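I drove out to Furkville in October to ask the Prurnetti project how you teach a robot arm to cope with a dinner table, and I came home with pages of notes!
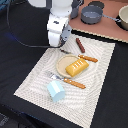
*A place setting at the Prurnetti bench, toy food included.*

"We used to keep every demo," the lead researcher told me. "All 2102 of them." Then they tried training on only 1000, picked for how different the layouts were, and the scores barely moved. 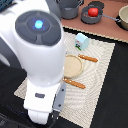 I asked how they choose (my favourite part, I'll admit). "We sort by layout, then keep 5 from each group. It's dull work!"
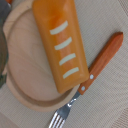 They score each version over 100 tries, and next they'd like to let the arm pick its own practice layouts.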